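4. What the sign-in sheets could and couldn't tell me

4.1 Where the records came from

I should start with the mess. When I took on the Zistanby breakfasts as a case, I pictured a tidy export from the booking system, a morning of cleaning, and then straight on to the fun part. What I got was a booking system (Unon, which the network had moved to halfway through the period) plus a box file of paper sheets from before that, plus a shared spreadsheet that three different people had been keeping in three different ways. One of them colored the no-shows orange. Another deleted them. I still don't know what the third one did with them, and I've asked.

So the first job was putting everything into one list where a row meant the same thing all the way down: one person, one breakfast, and whether they were in the room. After I took out the doubles and the test bookings (somebody had booked a place for "Breakfast McTest" more than once, and I was sorry to see him go) I had 1,023 rows covering 12 breakfasts. That's the full set I use from this point on. Staff of the network itself are left out, and so are the speakers, unless they'd also come to an earlier or later breakfast as ordinary guests.

A person counts as a "returner" if they show up at any later breakfast in the set. I went back and forth on this. A stricter rule, where you have to come to the very next one, makes the numbers look terrible, and it also punishes people for having a dentist appointment. A looser rule that includes other events, like the awards evening or the summer social, makes everybody look devoted. I stuck with the middle option, and Section 6 has the results both other ways for anyone who wants to argue with me about it.

4.2 The shape of a morning

For readers who've never been to one of these, a quick sketch. Doors open at seven, coffee is already out, and people stand near the coffee. Everyone gets a sticker with their name and firm on it. Some time later there's food, then a round of introductions, then a speaker, then notices, and then a stretch at the end that the program calls "open networking" and the regulars call "the parking lot", as that's usually where it happens. The whole thing is meant to run 90 minutes. It ran over at most of the breakfasts I sat in on, and the part that got squeezed was always the last one.

I think that squeeze matters more than anything else in this section. Almost every person I interviewed told me, in one form or another, that the useful conversation happened at the end. The speaker gave them something to talk about, sure, and the introductions let them spot who they wanted to get to. But the getting-to happened once the chairs were being stacked. If the speaker ate that time up, people who had to open a shop or get to a site left without having spoken to anyone new, and they remembered it as a morning where they ate eggs and listened to a stranger.

The network's two venues are quite different here. Breakfasts at the Trarnamari, the hotel out by the ring road, have a room to themselves with no one waiting to use it after. Breakfasts at Pîrvu, which is a café in the middle of town and a much nicer place to eat, have to be cleared out before the regular customers come in. I went in expecting the café to win easily on return visits. It's warm, it's walkable, the pastries are excellent (I did a lot of fieldwork on the pastries). And people did say they liked it more. They just came back from the hotel mornings a little more often, and when I asked about it, the answer I kept hearing was that they'd had longer to talk.

I want to be careful with this. Venue wasn't assigned at random or anything close to it. The hotel mornings fell mostly in the colder half of the year, November included, and the bigger-name speakers tended to be put there too. A different mix of people may turn out for a bigger name. I can't pull those things apart with the records I have, and I'd rather say so here than bury it in a footnote.

4.3 First-timers and the introduction round

The introduction round is the bit everyone has feelings about. At Zistanby each guest stands up, says a name and a firm, and adds a sentence on what they're looking for. Regulars love it. They have their lines down, they get a laugh, they sit. First-timers told me they spent the whole of the meal rehearsing and then couldn't recall a word anyone else had said.

Partway through the year the network tried something different and split the room, so that introductions happened at each table and didn't go around the whole floor. This wasn't my idea, and I only heard about it the evening before, which is why my notes from that first morning are thin. Still, I had a before and an after, and that's more than I'd hoped for.

Looking at first-timers only, more of them came back after a table round than after a whole-room round. The gap isn't huge. It gets smaller when I drop people who arrived with a colleague, and it gets bigger if I look only at sole traders. That second piece fits the interviews well. A florist who works by herself told me the table version was the first time at one of these events that she'd finished a sentence without watching the clock. A man who fits kitchens said he'd liked it fine but missed hearing what everybody did, and he'd have liked a list.

A list! So many people asked for a list. The network has one, of course – it sits in Unon, and you can see it if you log in, go to the event and click through two more pages. Not one of the first-timers I spoke with had found it. After I mentioned this over coffee, printed lists started appearing on the tables, which is good for the guests and a bit of a headache for the study. From that point I was no longer just watching. I've marked the later breakfasts in the data so readers can see where that line falls.

4.4 Follow-up, and the long quiet after

What happens in the days after a breakfast is where I have the least to go on. The sign-in records stop at the door. For this part I leaned on a short form that I sent to guests and on the interviews, and I got roughly 20 usable forms back, which is a polite way of saying the response was poor. Please read the rest of this subsection with that in mind.

Most of the people who answered had meant to contact somebody and hadn't. The reasons were exactly the ones you'd guess: a busy week, a lost card, a worry about seeming pushy. What surprised me was how short the window was. If they hadn't written by the second day or so, they felt it had become awkward, and by the next breakfast they were sort of avoiding the person they'd meant to write to. One guest skipped a whole morning over it. I laughed when she told me, and then realized I'd done the same thing to a fellow researcher in the spring.

The people who did follow up tended to do it with something small. They sent a link, or the name of a supplier, or a photo of the thing they'd been talking about. Very few sent what you'd call a pitch. The network's own advice sheet, which goes out to new members, suggests a message with a proposed meeting time in it, and I could find only one person who had done that. She got her meeting, so maybe there's something in the sheet after all.

I also asked what the network could do to help. Some wanted a reminder message the next morning. Others said they'd delete it unread. A few asked for a shorter gap between breakfasts, and about as many asked for a longer one.

Figure 3. White robotic arm over a brown tabletop, gripper pointing down above a small white disc.

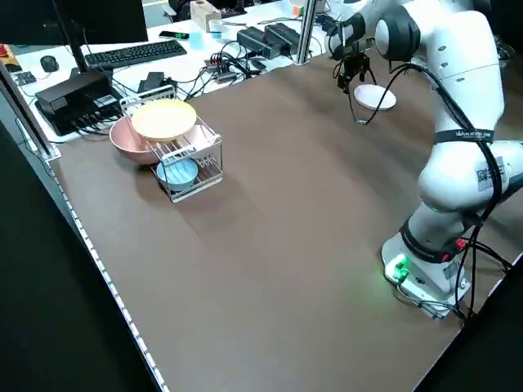
Ismail Hamdy, reading a draft of this section, wrote in the margin that I was making too much of the reminder. In his view people don't forget to follow up at all; they decide against it on the drive home and call it forgetting later. He'd want to see the question asked on the way out of the door, while guests still have their coats in their hands, and then asked again a week on. He also thought the venue result would vanish if I could match guests on how far they'd had to travel.

He may well be right on the first point. The form went out late enough that people had plenty of time to tidy up their own story, and "I was busy" is an easy thing to put in a box. On travel I'm less sure. I do have postcodes for the guests who booked through Unon, though not for the paper sheets, and when I run the comparison on that part alone the hotel mornings still come out slightly ahead. It's a small group by then and I wouldn't hang much on it.

His coat idea is a good one and I tried a rough version at the last breakfast in the set, standing by the door with a clipboard and a single question: is there anyone here you plan to write to? Nearly everyone said yes. Several went back in to get a card they'd forgotten to ask for, which I suppose means I changed the result again. Those answers are kept separate from the rest, and they appear only in the appendix.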